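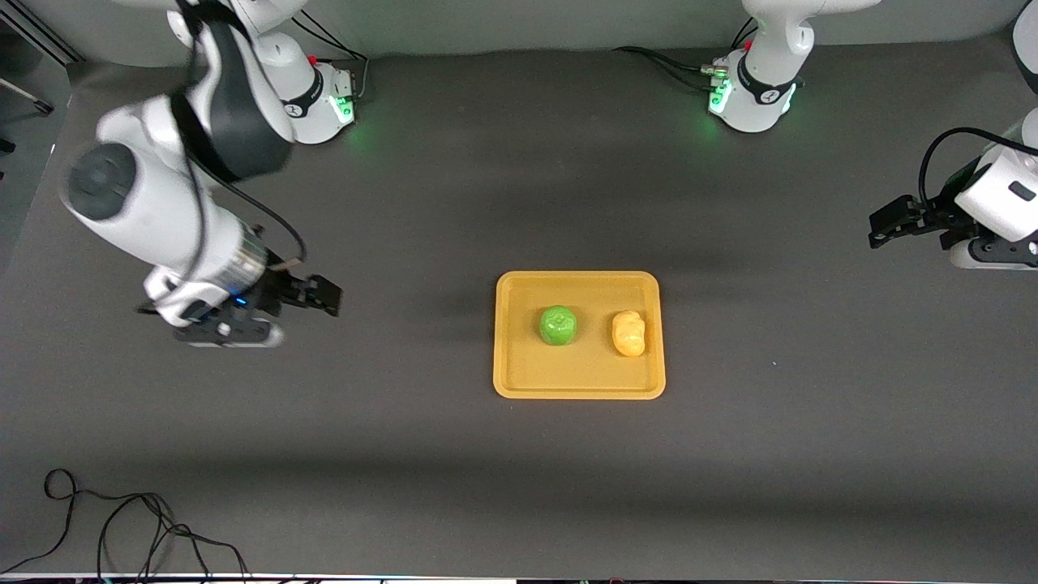

The right arm over the table, gripper open.

Prullbridge Oral History Project: progress to the end of July

Dear Ms. Reisinger,

We promised you 90 interviews with former mill workers and have recorded 57. Of the rest, 15 are booked and the others are thinking it over, a process that in Prullbridge can outlast a grant.

Transcription is going faster. Zewditu Mamo has finished 418 pages, including nine on whether the canteen soup was ever hot. Opinion remains divided, and both camps want it in the archive.

Spending is under budget except for cake. We had put down nothing for cake — a beginner's mistake — and would like to move a small sum over from travel, as most people turn out to live within walking distance.

Next up are the night shift interviews. Mathias Thaler will do them, in the afternoon.

Antigoni Kontogiannis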